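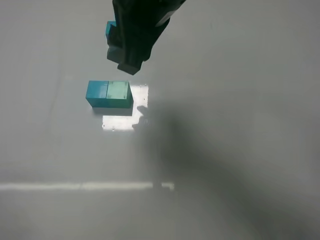

Photo: Telton

Household chores still out of reach for block-stacking arm, Warkmont trial finds

A robot arm that handles small colored blocks on a bench is still some way from clearing a kitchen counter or restocking a shelf, according to results released in July by Warkmont, an automation test lab.

The lab ran 500 pick-and-place attempts with an arm set up by the integrator Telton. A run was scored as complete when a block was lifted, moved and set down against its neighbor. Warkmont logged each failed attempt by cause. Most came at the moment of closing - one finger touched the block early and turned it out of line before the other arrived.
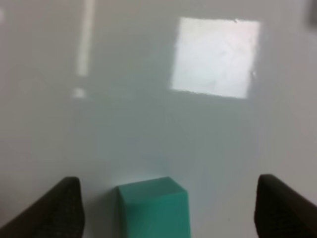 Gripper fingers on either side of a teal block during the Warkmont trial. Photo: Telton

Blocks are an easy case. They are rigid, they have flat faces and they keep their shape under pressure. Dish towels, bread bags and half-full cartons do none of that, and the lab did not attempt them. Its report puts tidying a counter in the same class as facing up a store shelf: many different items, set down at odd angles, some of them touching.

Lighting is treated as a separate problem. A glossy tabletop returns bright patches from ceiling fixtures, and a camera close to the surface may read the edge of a patch as the edge of an object. Kitchens and shop floors have plenty of such surfaces. 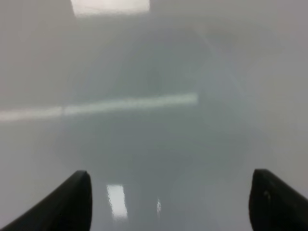

Warkmont recommends that vendors quote results on shiny and matte surfaces separately. Lemaire, which supplies shelving to grocery stores, has asked for the same split before it considers a pilot.

Speed is the other limit. The lab allowed 10 seconds per block. A person sorting the same blocks by hand needs far less, and does not have to be reset after a miss.

Hitow, a maker of household appliances, said it has no plans to put an arm in a consumer product within 5 years. It is following the work for use in its own packing area, where the items are boxed and the order is known in advance.

A second round of tests will add mugs and folded cloth. Telton will again supply the arm - the fingers are to be replaced with a softer type.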